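Tendgate Opens Toy Lending Library for Families in Zondberg

19 Apr 2025
By Nuria Rivas

ZONDBERG — Tendgate, the family services association, is pleased to announce the opening of its first toy lending library. The library is on the ground floor of the Evangelista building and is open to all families who live in the town. Membership is free for the first year.

The collection has 809 toys and games for children from birth to the age of eight. Parents can take home up to four items at one time and keep them for three weeks. There are puzzles, building sets, dolls, soft toys, musical instruments and board games. Many of them were given by local families during a collection which Tendgate organized last October. The others were bought with a grant of $4000 from the toy store Fandanico.

"Children grow quickly, and their interests change even more quickly," said Nuria Rivas, coordinator of the library. "A family can try a toy for some weeks and bring it back when the child is ready for another one. We hope that parents will also stay for a coffee and get to know each other." 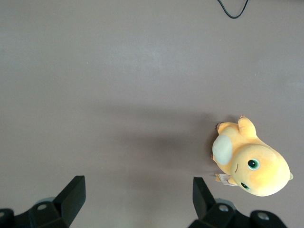 A yellow plush toy on a gray tabletop.

Every item is checked and cleaned when it comes back. Soft toys are washed at a high temperature and dried completely before the next loan. Puzzles and games are kept in cloth bags with a list of the pieces, and families are asked to compare the list before they return the bag. There is no fine for one lost piece — only a note, so that the staff can look for a replacement.

Until now, 107 families have registered for membership. New members should bring a proof of address and fill in a short form at the desk. Children are welcome to come and choose for themselves.

Tendgate continues to accept donations of toys in good condition. Electric toys should be given with their instructions if possible.

Contact: Nuria Rivas, Tendgate Press Office, Evangelista building, Zondberg | © 2025 Tendgate. All rights reserved. | Back to top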